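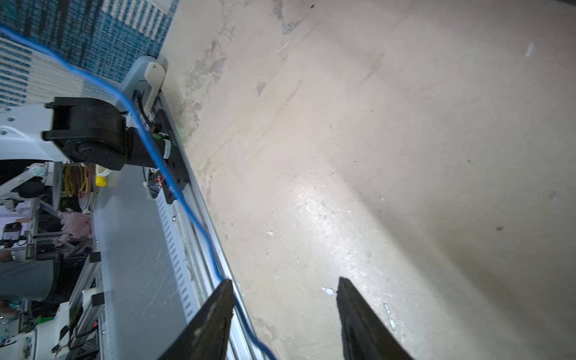 Right, I've been promising this thread for ages and it's raining, so. Everything I've learnt from a year of trying to learn to sing in a choir at the age of 33, having last sung in front of people as the back half of a camel.

Background for new followers: I moved to Granbridge two Octobers ago, knew my landlady and the man in the chip shop, and decided I needed a hobby that involved other humans. It was choir or badminton. I have terrible knees.

The choir is called the Anurham Singers. Anurham is the bit of town past the railway bridge, though most of us come from this side of it. No audition. That was the selling point. The poster said NO AUDITION in letters bigger than the name of the choir.

My first mistake was telling them I was a soprano. I'm not a soprano. I just thought women who weren't sure were sopranos, the way you say "medium" when someone asks what size T-shirt you want.

I lasted one evening. There was a top A in the second piece and I opened my mouth and what came out was mostly air with a bit of kettle in it. At the tea break Senga Dow (our director, Glaswegian, tiny, terrifying) asked if I'd "ever considered the altos".

Reader, I had not considered the altos. I love the altos. The altos have biscuits in their bags and opinions about parking.

So, being an alto. You almost never get the tune. You get a note, and you sing that note for a very long time, and just as you've got comfy it goes down by the smallest amount possible. Then back up. That's your evening.

The first few weeks I hated this and kept drifting up to join the sopranos without noticing. Lizelle Naidoo, who stands on my left, would lean in and hum my note quite loudly until I came home. She still does it. I'd be lost without her, literally.

Reading music! I couldn't. I could tell when the dots went up and when they went down, which gets you further than you'd think, but not as far as the end of the page.

What helped me: pencil. So much pencil. I draw arrows. I draw a pair of glasses where I have to look at Senga. I write BREATHE in places where any normal person would breathe without being told, and without it I'd keel over by bar twelve.

What didn't help me: an app which played a note and asked me to name it. I got very good at the app and no better at singing. I've deleted it and feel lighter.

What really helped me was singing along to my own part in the kitchen, badly, with the recording turned up. Kekeli Ayaaba in the basses makes us practice tracks on his keyboard at home. He plays your part loud and everyone else's quietly. On the slow ones you can hear his washing machine going. I now can't sing the Ngcobo without expecting a spin cycle.

Oh, the Ngcobo. I should explain. It's a piece for four voices that we all call by the composer's surname, as if it's a mountain. "Have you done the Ngcobo?" "We're having another go at the Ngcobo tonight." It's four pages long. It took us from the new year until Easter.

The difficulty is that the altos and tenors come in on the same beat a single step apart, and you have to stay a single step apart and not slide into each other out of politeness. It should crunch. Senga shouts "CRUNCH" and does a thing with her fists.

The first time it crunched properly I got goosebumps up the back of my neck, and then laughed, and then obviously lost my note. Lizelle hummed at me.

Someone asked in the replies about breathing, so a quick go at that. I'd always thought a big breath meant your shoulders going up. Wrong! Senga made us lie on the floor of the hall with a hymn book on our tummies and make the hymn book rise. I felt a right lemon and it works. If you try one thing from this thread try that (any paperback will do).

Also, you don't all have to breathe at once. This blew my mind. On a long note everybody sneaks a breath at a different moment, so the sound never stops. It's called staggered breathing. The only rule is don't do it when your neighbour does. I watch Lizelle's ribs like a hawk.

Somebody else wanted to know about kit. You need a pencil, a bottle of water and a black folder. The black folder matters more than you'd imagine. I turned up to my first concert with a blue one and Shireen Mokgethi, second row sopranos, wordlessly handed me her spare. I still have it. Shireen, if you're reading this, I know.

And shoes you can stand in. The concert is an hour and a half and you're standing for nearly all of it. I wore my nice boots the first time and by the interval I couldn't have told you what key we were in, or my surname.

Let's do the first concert, then. Christmas, St Somebody's on the hill, absolutely freezing. I'd sung everything in the kitchen so many times that my neighbour knew the alto line to In the Bleak Midwinter. I was ready.

I walked on, looked up, saw faces, and forgot how to open a folder. Just stood there holding it shut like a tea tray. Lizelle opened hers very slowly so I could copy her.

After that it was fine! I can barely remember it. I know I came in early once, on my own, on the word "lo". There's a recording. You can hear a small confident "lo" and then a gap and then the entire choir going "lo". My mum has asked for a copy.

Things people warned me about that turned out to be no bother: being the youngest (I'm not, by a mile), not being religious (we sing plenty of church music and there's every flavour of belief in the room, including Karabo Venter, who says he's only there for the Latin), and not knowing anyone. By week three I'd been given a lift home, a cutting from a begonia and somebody's view of my ex.

Things I wasn't warned about: how hungry you get. How wide awake you are afterwards. I come home buzzing at half nine and clean the oven. I've had the tune of a different person's part stuck in my head for four days at a time, usually the tenors', and they aren't grateful.

The vowels, too. Everyone's got different ones. Put sixty people from all over in a hall and ask for the word "love" and you'll hear about six words. Senga makes us sing it all on "lah" first, then "luh", then she puts the letters back. We spent a full twenty minutes of my life on "alleluia" and I'd do it again.

I don't want to make out it's been lovely every week. There was a patch in February when I was tired and flat (in both senses) and sat in the car outside for a bit, deciding whether to go in. I went in twice and drove home once. The time I drove home I was cross with myself all evening, and had toast for tea.

What got me back was quite dull. Lizelle texted to ask if I'd got her pencil. I had. So I had to go.

Money, as I know it puts people off asking. Ours is a sub each term and you can pay it in bits, and there's a quiet word you can have if it's a struggle. Lots of choirs do this. Do ask, they'd much rather have you there. Some let you come for two weeks free to see if you like it, and ours is one of them.

If you're looking for one near you: try library noticeboards, and church halls even if the choir isn't a church one. Then go along and listen to a rehearsal before you worry about the concert. The rehearsal is where you'll be spending your evenings. See if they laugh. See if there's tea.

And if they ask what voice you are, say you don't know. It's allowed! I wish I'd said it.

Our summer concert is Sun 30 April, which I realise isn't summer, but it's when we could get the hall. It's in the Belel Rooms at the bottom of Station Road, doors at half past two, pay what you like, cake in the interval. We're doing the Ngcobo second to last.

I'm in the altos, one in from the end, black folder. If you hear somebody humming a low note very firmly just before we start, that's Lizelle making sure of me.

Mute this if you're not into it, I'll be posting about vowels until then. Off to do my hymn book on the floor.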